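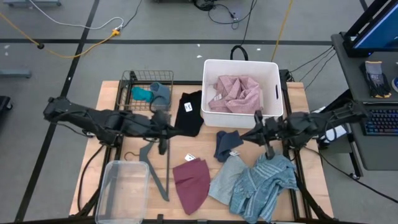 How often does a pellet stove need to be cleaned? The burn pot should be scraped every day or two in cold weather, and the whole stove should be opened up and cleaned once a year.

The service manager at Barkier, a stove and hearth shop in Drastatham, gets that question more than any other. The shop has sold and repaired pellet stoves for 21 years, most of that time out of the old Mwakyusa building near the rail yard.

"People come from wood and they think pellets look after themselves," the manager said. "There's less ash, but there's a fan, an auger and an igniter. Those parts don't like dust."

Most of the service calls start in October, when owners light the stove for the first time after summer. The usual complaint is a stove that lights and then shuts down. In many cases the exhaust vent is partly blocked, and the pressure switch has done its job.

"I ask them when the vent was last brushed out. Then it goes quiet on the phone."

The manager would like to see that work done in spring. Ash left in the stove all summer picks up moisture from the air and can rust the firebox. Pellets left in the hopper swell and break down, and the auger may jam on them in the fall.

Barkier's best seller is the Vulia, a small freestanding model that the shop recommends for up to 1,000 square feet. It sells for $2,724 without the vent pipe or labor. Asked whether buyers tend to go too big, the manager said they do.

"They want the large one for the one bad week in winter. Then it runs on low the rest of the season, and on low the glass gets dirty and the pot fills up. I'd sell them the smaller stove."

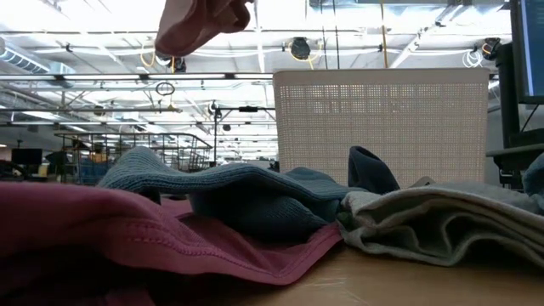

Vol. 2, p. 21

On fuel, the advice was to buy a few bags of two brands before paying for a full pallet. Bags should be stored indoors and off the concrete. A lot of loose sawdust at the bottom of a bag is a reason to try something else.

Power outages came up too. A standard pellet stove stops when the electricity does, and some smoke can get into the room if the exhaust fan quits while the pot is full. The shop sells battery backups, but the manager was careful about what they can do.

"It'll get you through a safe shutdown. Don't plan on heating the house with it all night."

Owners can handle the daily scraping, the ash pan and the glass themselves, with the stove off and cold. Barkier takes bookings for the yearly service by phone and asks customers to have the model and serial number ready. On the Vulia, both are on a plate inside the hopper lid.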